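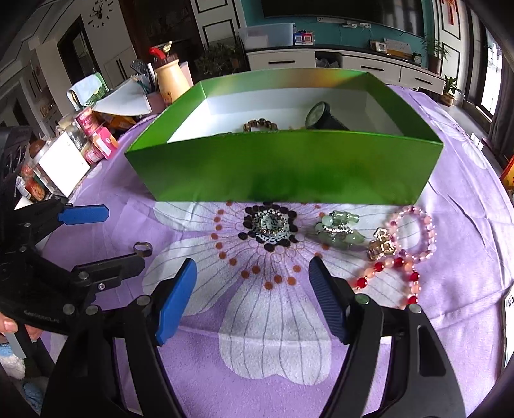
Finger pads on my handheld gripper keep slipping, help?
Ekaette Osagie
So I've got a pair of these two-finger handheld grippers and I can't get the pads to stay put. Picking up soft stuff is fine, but jewelry is driving me nuts! Beads roll right out, and anything like the gold-colored hair clip on my tablecloth just twists around. The two pads on mine don't match either, one is a plain blue and the other is dark blue with ridges. I glued the left one back on in June with the Buvwood rubber cement and it creeps a little every time I squeeze. Do I need new pads, or is it the glue?

Larysa Polishchuk
Probably both, sorry! Peel the pads off, scrub the old glue away with rubbing alcohol, then go over the bare finger with 400 grit paper and wipe it again. I use 600 on the back of the pad itself, very lightly. Clamp it overnight (a clothespin works great) and don't touch it till morning. And check your pivot screws while you're in there, mine had backed out 2 full turns and I'd been blaming the rubber for weeks.

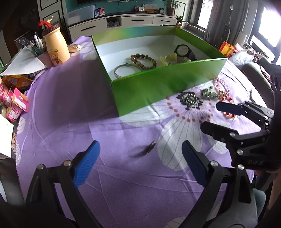

Jaws wide open, pivot screws showing on both arms.

Do the screws with the jaws open like that so you can get the driver in straight. Snug, then back off a hair. If the fingers feel stiff when you squeeze, you went too far.

Vitalii Tkachenko
just buy new pads, Wernent sells them. get a matching pair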